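Gebt Kindern mehr Spielzeugessen!

Seit November steht bei uns eine Kiste voll davon, und ich bin restlos begeistert. Kein Puzzle mit 500 Teilen wird so oft hervorgeholt. Eine Banane mit aufgeklappter Schale, eine Erdbeere, dazu Topf und Sieb in blassem Türkis – schon hat das Lokal geöffnet, und ich bekomme Ketchup zum Obst (köstlich, natürlich!).

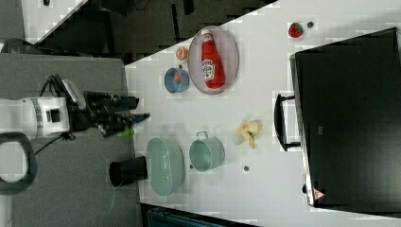 Bezahlt wird mit Knöpfen, zuletzt waren es 240 für eine Suppe. Ich habe sogar Trinkgeld gegeben und gleich für morgen reserviert.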